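Silent Retreat at Restgate: Frequently Asked Questions

Last updated 2 March 2023

Who can join the retreat?
Everybody who is 18 or older. You do not need to be a member of our Sufi circle, and you do not need to belong to any religion. We ask only that you respect the prayers of the others and stay for all the days.

When is it held?
Each year in July. It begins on a Friday evening after the sunset prayer and it ends nine days later with a shared lunch.

Do I have to keep silence all the time?
From the first night until the last morning, yes. There are two exceptions: the chanting in the evening, and your private talk with the teacher. If you are sick, of course you should speak to any of the helpers.

What is the chanting?
We call it dhikr, the remembrance of God. We repeat the Names together, slowly at first, and it lasts nearly 300 breaths. Newcomers may sit in the back row and listen.

I have never meditated before. Will it be too difficult for me?
The second and third day are usually the hardest. The mind is used to having much noise and it complains. We advise you to practice at home for some weeks, ten minutes in the morning, before you come.
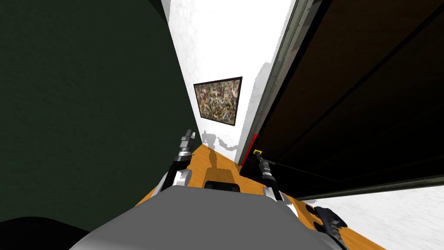
Fereshteh Esfahani wrote to us afterward that on the third day she had already packed her bag, and that she stayed only because breaking the silence to say goodbye seemed to her more embarrassing than staying. She has registered again for this year.

Can I bring my phone?
Please leave it at home or give it to us at arrival. Your family can call the office in Starnport and we will bring you the message the same hour.

What do we eat?
Simple vegetarian meals, two times a day. Please write your allergies on the form.

How much does it cost?
The full price is 623 dollars, with room and meals. If this is too much for you, write to us before you register. The Jafarzadeh fund pays a part for several guests every year, and we do not ask for documents.

May I leave early?
Yes, the door is not locked. Please tell the teacher first.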